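Room Service Unit: Setting Up, Care and Minor Repair
Frequently Asked Questions

Issued by the Technical Services Office, Clovham Residences. Last revised 8 January 2021.

These answers apply to the Drista mobile unit with the Leker two-finger gripper, as used in guest bedrooms. They should be read together with the setting-up sheet kept with each unit. Questions not covered here may be sent to Yamuna Subramaniam, Technical Services.

Who may set up the unit?

Any member of staff who has completed the half-day instruction course. Repairs to the arm or to the base may be carried out only by Technical Services.

What must be done before the unit enters a bedroom?

The battery must show a full charge, the stop button must be tested, and both fingers must be opened and closed once with nothing between them. The result is entered in the log book under the number of the unit.

How is the bedside table taught to the unit?

The unit is driven to the side of the bed and stopped with its head camera facing the table. The operator selects "New surface" on the tablet and marks the outline of the top. Where the top has a raised rim, the outline must follow the inner edge of the rim, and the lowest travel height must be set above it. Anything that stays on the table, such as a telephone, is then marked as fixed. A coiled cord must be included in the fixed area together with the space into which it hangs or gathers. Packs of tissues and other small goods are marked as movable, even when they lie close to the cord.

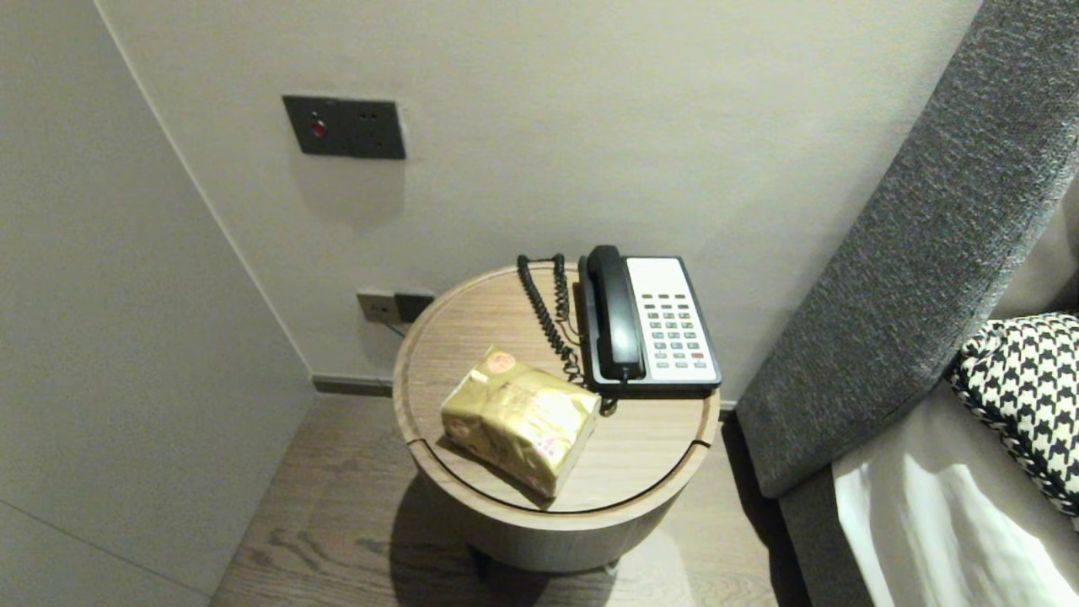 Must the surface be taught again if the furniture is moved?

Yes. A table that has been turned or moved by more than 21 millimetres no longer matches its stored outline. The old entry should be deleted first, as the unit does not replace it automatically.

Which grip setting should be used for soft packs?

Setting 9 is the approved setting for soft goods in film or foil. Higher settings are reserved for rigid items and may split a wrapper along its tear line. The fingers should take the pack low down and from both sides. Some creasing of the wrapper where it is squeezed is normal and need not be reported.

Why does the wrist camera lose a shiny pack?

Foil reflects the bedside lamp and produces bright patches which the camera may read as a gap in the object. The following should be tried in the order given.

1. Clean the wrist camera window with the dry cloth supplied.
2. Open "Wrist camera" on the tablet and lower the exposure by one step.
3. Hold the pack upright in the fingers and look at the live picture. The printing should be legible apart from the places where it runs over a fold or into glare.

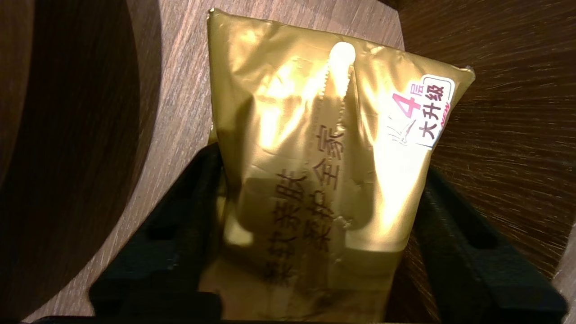

4. If large areas still show as plain white, lower the exposure by one further step and repeat the check. No more than two steps should be taken in all. A unit that needs more is to be returned to Technical Services for calibration.

How often are the fingers cleaned?

At the end of each day of use. A cloth dampened with water is sufficient. Alcohol and polish must not be used on the fingers, and water must be kept away from the joint between the fingers and the gripper body.

When are the finger pads replaced?

After 338 hours of running time, or sooner if a pad is worn smooth. Pads are supplied by Piątek in matched pairs, and a new pad must not be fitted beside an old one. The part is listed in the stores catalogue under number 47.

What should be done if the gripper stops while holding an item?

Press the stop button, support the item with one hand and turn the release screw at the back of the gripper until the fingers part. The fingers must never be forced open. The unit may be restarted once the item has been removed and the release screw turned back fully.

When is the next full service?

All units will be serviced in May. Log books should be handed in with the units.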